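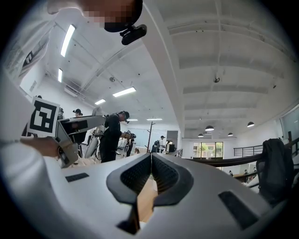
Handout 5: Can machines do the chores yet?

Read this before the session and bring the chore sheet from Handout 4, filled in. The reading from the course pack is the chapter on handling soft goods. The section on legged machines can be skipped.

## 1. What counts as doing a chore

In this course a machine "does" a chore when three things hold:

- It starts from the state a person would normally leave the room or bench in.
- It finishes without anyone touching the machine or the objects.
- The result would be accepted by the person who usually does the job.

A dishwasher fails the first test. Someone has to scrape, sort and load. It is still a very useful machine, and most of the work it saves is real. Keep the two questions apart when you write your essay: is it useful, and does it do the whole job?

## 2. Where things stand

**Vacuuming.** Close to solved on flat floors. Cables, socks and thick rug edges still stop the machine, and stairs are out of reach for nearly all home models.

**Mowing.** Good on a simple lawn with a marked border. Edges are left for a person with a trimmer.

**Laundry.** Washing and drying were automated long ago. Sorting, moving wet cloth, folding and putting away were not. Cloth has no fixed shape, so the machine cannot store one picture of a shirt and look for it.

**Dishes.** Loading a rack with known plates can be done in a lab. Loading a rack with whatever is in the sink is much harder, mostly because of glass, cutlery and things stacked inside other things.

**Wiping a table.** The motion is easy. Deciding what to lift, what to throw away and what to leave alone is the hard part.

**Shop-floor work.** Welding, painting and stacking boxes of one size have been done by machines for decades. Picking mixed parts from a bin works for some parts. Plugging in a flexible cable is still mostly done by hand.

## 3. Worked case: the Brodness packing bench

The Brodness plant packs small hardware kits for furniture. Gomeck supplied one arm with a two-finger gripper and a camera above the bench. The trial ran in November, on a single shift, with one kit type.

| Item | Value |
|---|---|
| Kits attempted | 954 |
| Kits that needed a person to step in | 181 |
| Part types in the kit | 5 |
| Part types with repeated trouble | 3 |

Take the second row from the first and you get 773 kits finished without help, or 81 percent. A packer watching the bench would have to step in for nearly one kit in five.

The trouble came from thin washers lying flat on the tray, clear plastic bags, and the folded instruction sheet. Screws and dowels went well.

Note what the table leaves out. It has no time per kit, and it does not say how long each stop lasted. You cannot work out the cost of the trial from it. Several essays last year tried to.

## 4. Teaching by showing

Older factory robots follow positions entered by a programmer. That works when the part is always in the same place. A kitchen or a packing bench changes all the time, so many groups now collect examples of people doing the task and train the machine on those.

There are several ways to collect examples:

1. Push the robot arm through the motion by hand.
2. Steer the robot from a distance with a matching controller.
3. Have people do the task with a hand-held gripper that carries a camera, with no robot involved.

The third way is cheap and can be done in many rooms. It also limits the person to what two fingers can do, which is fair practice for a machine that will have the same two fingers. Its weak point is touch. A person feels a cup begin to slip, and a camera may record very little of that.

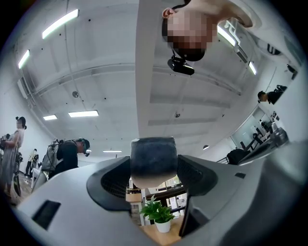 **If a machine has been shown a chore many times in one room, will it work in another?**

Sometimes, but expect it to do worse. Changes in light, table height and the objects themselves all hurt, and the usual remedy is to collect examples in more rooms with more kinds of objects.

## 5. Reading a demonstration video

The Enthorpe and Sipos clips are on the course page. Watch each one twice. On the second viewing, write down:

- whether the speed is marked, and whether the clip has cuts
- who set out the objects
- how many tries are shown
- what happens after the last step (is the cloth put away or left on the table?)

A clip with one success tells you the task is possible. It gives you no rate.

## 6. For the session

Pick one chore from your sheet and break it into steps small enough that each has a clear end. Mark each step *done now*, *done in labs* or *not yet*, with a source for the first two. One page, typed. Bring two copies, one to hand in and one to trade with a partner.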